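Living with one bar: how Stotberg got its signal back

Mobile reception in Stotberg has been poor for as long as anyone there has owned a mobile. The village sits in a fold of the hills, and until February the nearest mast was 9 miles off, on the wrong side of the ridge. Calls dropped at the church. Texts arrived overnight in a batch.

Katia Testa runs a bookkeeping business from her back bedroom and used to drive to the lay-by to send large files. "I kept a flask in the car," she says. "You could be up there an hour." 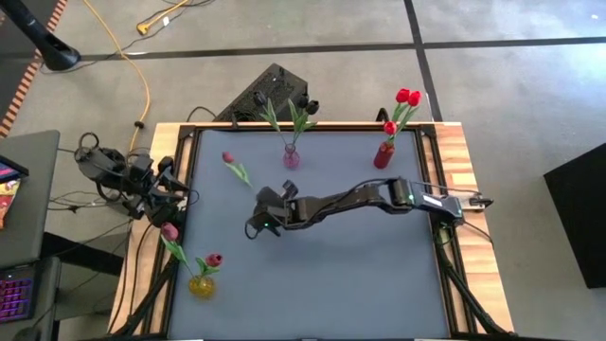 A small mast on a grain store

The fix came from Dreten, a regional network that rents space on existing buildings. Its engineers put a short mast on a grain store above the village and linked it back by microwave. Almost 70 homes now get a usable 4G signal indoors. Gianni Villa, who farms the land, gets a yearly rent and a free SIM.

Most households have paired it with the Proneo, a plug-in router with room for one SIM and 5 network ports. It is a plain box and setting it up takes a few minutes. Upstairs windows facing the store work best. Thick stone walls are still a problem, and two cottages by the ford had to fit outside aerials.

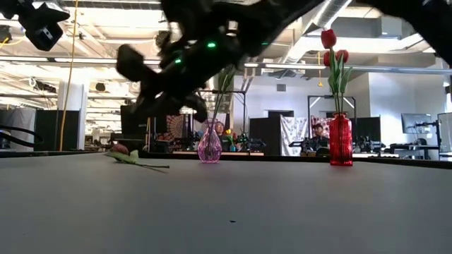
What it costs

Dreten charges by the month with no fixed term. Speeds fall in the evening, between seven and ten, when everyone is streaming. Somtochukwu Akpan, the company's planning manager, says a second radio will go up once the site passes its load limit. He would not give a date.

Testa has cancelled her landline. Villa has kept his, in case the power to the grain store goes off.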